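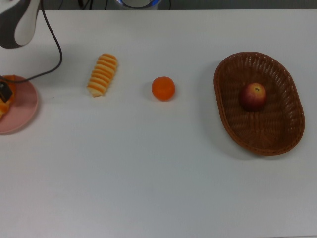
Flolulora to open second tableware shop in Firnton this September

Tableware maker Flolulora will open a shop in Firnton in September, its second after the one in Hostton. The new premises are on the ground floor of the former post office in Market Row and will create 13 jobs, 4 of them part-time.

The shop will carry the full range of 185 items, including plates, bowls, jugs and serving dishes. Seconds will be sold from a separate room at the back, with up to 15 per cent off the usual price. 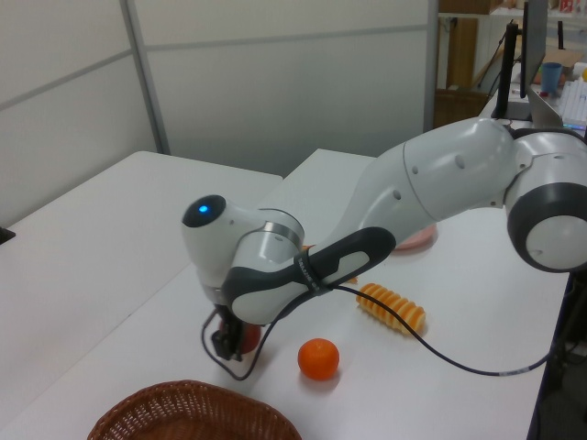
Opening hours will be 9.30am to 5.30pm, with a later close in December. Customers can order online and collect from either shop without charge. Gift vouchers bought in Hostton will be accepted in Firnton from the first morning.

"We get a lot of customers driving over from Firnton, and parking in Hostton is not easy," said Benedita Falcão, founder of Flolulora. "We looked at three buildings. The post office had the best light and a proper loading door — the other two had stairs."

The opening display will feature Kurtuluş, a new range of side plates and small bowls designed by Houshang Kiani. It comes in five colours and is safe for the dishwasher, though not for the oven. 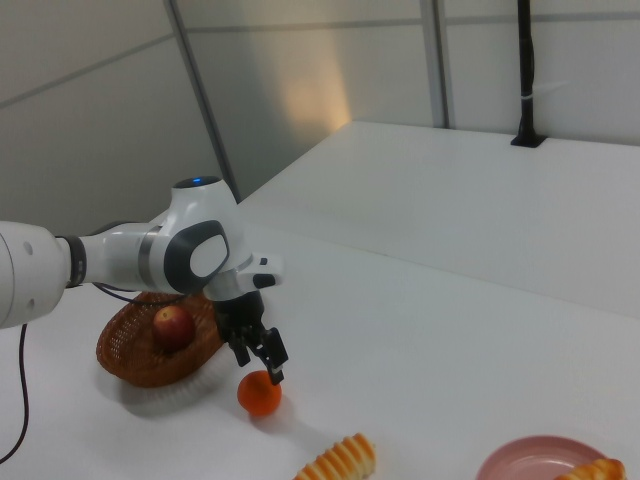

Kiani will be in the shop on opening day from 11am to talk to visitors about the range. Entry is free and there is no need to book.

Applications for the remaining sales posts are open until the end of August. Forms are available at the Hostton till.

ENDS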